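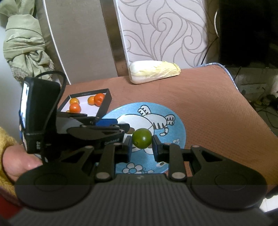 ## Stustdale revisa el protocolo de recepción de fruta verde de pequeño calibre

El almacén hortofrutícola de Stustdale aplicará desde noviembre un nuevo procedimiento de inspección para la fruta verde de pequeño calibre, categoría en la que la cooperativa agrupa el tomate cherry cosechado antes del viraje y las limas de menor diámetro. El documento, redactado por la responsable técnica Karine Ross, sustituye a las instrucciones internas vigentes y modifica el tamaño de la muestra, el orden de las comprobaciones y los criterios de rechazo.

La novedad principal es la inspección unitaria. Hasta ahora, el personal de recepción vertía una parte de la partida en una bandeja y emitía un dictamen visual sobre el conjunto. Con el nuevo texto, cada pieza de la muestra se examina por separado, sobre un plato o superficie lisa de color claro, y se anota el resultado antes de pasar a la siguiente.

### Muestra y tolerancias

De cada lote se extraerán 100 piezas, tomadas de distintas alturas del palé. El lote se acepta en primera categoría cuando al menos 90 de ellas cumplen los requisitos de piel, forma y cicatriz peduncular. Por debajo de ese valor, la partida pasa a segunda categoría o se devuelve al productor, según el tipo de defecto predominante.

Las podredumbres se contabilizan aparte. El límite se fija en 2 piezas por muestra; si se supera, el lote queda retenido y se repite el muestreo con fruta de otros envases. Un segundo resultado desfavorable supone el rechazo sin posibilidad de reclasificación.

El protocolo distingue tres zonas de examen en cada fruto:

- **Piel.** Debe presentar brillo uniforme. Se penalizan las áreas mates, las rozaduras y las grietas concéntricas.
- **Cicatriz del pedúnculo.** Se admite una marca pequeña, cerrada y algo más oscura que el resto de la superficie. La cicatriz abierta o con halo pardo se registra como defecto grave.
- **Contorno.** Se exige forma redondeada, sin aristas ni depresiones. Una ligera asimetría no computa.

El color verde, por sí solo, no se considera defecto en esta categoría. Sí lo es la mezcla de estados de maduración dentro de un mismo envase, que en la campaña anterior fue el motivo de reclamación más frecuente entre los clientes de la cooperativa.

### Dificultades de identificación

El texto dedica un apartado a la confusión entre especies. Un tomate cherry inmaduro sin cáliz y una lima pequeña pueden resultar parecidos a simple vista si se examinan sueltos, sobre todo cuando la piel es brillante y el tamaño coincide. En caso de duda, el operario consultará la etiqueta de trazabilidad del envase y, si esta falta, practicará un corte transversal en una pieza que se descontará de la muestra.

«El dictamen sobre una pieza aislada tiene un margen de error que conviene reconocer por escrito», señala Ross en la nota que acompaña al procedimiento. «La ficha incluye por ello la casilla de especie no confirmada, que antes no existía».

Las piezas marcadas en esa casilla no cuentan como conformes ni como defectuosas. Si son más de dos, se completa la muestra con fruta adicional del mismo lote.

### Envases y material auxiliar

La recepción seguirá admitiendo la caja Ladden de fondo bajo y la bandeja Auer apilable. En ambos casos, el peso neto máximo por unidad queda establecido en 500 gramos para la fruta destinada a venta directa. Los envases deberán llegar abiertos o con tapa desmontable, de modo que la extracción de la muestra no obligue a romper precintos.

En cuanto a la superficie de apoyo, se recomienda un fondo claro por el contraste que ofrece con la piel verde. Se aceptan platos y bandejas con dibujo siempre que la decoración no dificulte la lectura del contorno. La iluminación será difusa y procederá de un punto elevado; los reflejos concentrados pueden ocultar rozaduras leves, por lo que cada fruto se girará al menos una vez durante el examen.

La manipulación se hará sujetando la pieza por dos lados opuestos, con la presión mínima necesaria para levantarla. No se permite tirar del cáliz en los frutos que lo conserven ni apilar las piezas ya revisadas.

### Registro y calendario

Los resultados se volcarán en Sotuvow, la aplicación de trazabilidad que ya emplea el almacén para la fruta de hueso. Cada ficha quedará asociada al número de lote, a la parcela de origen y al turno de recepción. Los productores podrán consultar el desglose por defectos a partir de las 18:00 del mismo día de entrega.

Durante noviembre convivirán los dos sistemas. Las partidas se inspeccionarán con el procedimiento nuevo, pero la liquidación se calculará con el antiguo, a fin de comparar las diferencias de clasificación. Concluido ese periodo, el protocolo será de aplicación obligatoria para todos los proveedores de Stustdale, incluidos los que entregan cantidades inferiores a un palé.

Las observaciones de los productores se recogerán por escrito en la oficina de recepción.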